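Chapter 8
Hands, Tools and the Work Between Them

If you have ever watched a baker shape a loaf, you will know that most of the work is over before you have quite noticed it start. The dough is folded, turned, tucked and set down, and if you ask the baker how it was done you are likely to get a shrug and an invitation to try it yourself (do accept, by the way - it is a lovely way to spend a Saturday). We begin this chapter with that shrug, for it tells us a good deal about what economists mean when they talk about skill, and why it has always been so hard to put a price on it.

In the last chapter we followed wages at the Zemgate pottery works over a single generation. You may remember that the works employed 628 people at its height, and that 260 of them were listed in the pay books simply as "hands." It is a curious word to use for a whole person, and it stayed in use long after the wheels were belt-driven and the kilns were fed from a cart. Some of those hands had trained for years, and others had walked in through the gate that same week. The pay books, I am sorry to say, make very little of the difference, and we shall have to look elsewhere for it.

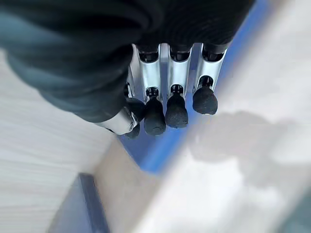 8.1 What Counts as Skill?

Let us start with an everyday meaning and tidy it up as we go. A skill is something a person can do well after practice, and could not do well before. Tying a shoe is a skill, and so is grading wool, and so is calming a room full of six-year-olds after lunch. Only some of these are paid, and the pay does not always follow the difficulty, as anyone who has tried the last one will tell you.

The weaving town of Abugri gives us a good case to think with. Apprentices there served 3 years at the loom before they could sell cloth under their own mark, and for almost all of that time they earned little more than their meals. When the Amel mill opened across the river, it offered a full wage from the first morning, and the number of new apprentices fell sharply by the following May. Were the young people of Abugri being short-sighted? Many of their parents thought so. We will come back to the question in Section 8.3, once we have the tools to work out what those years of training were worth.

Before reading on, take a minute to write down two things you do well with your hands, and how you came to learn them. Keep the list nearby, as you will need it for the first exercise.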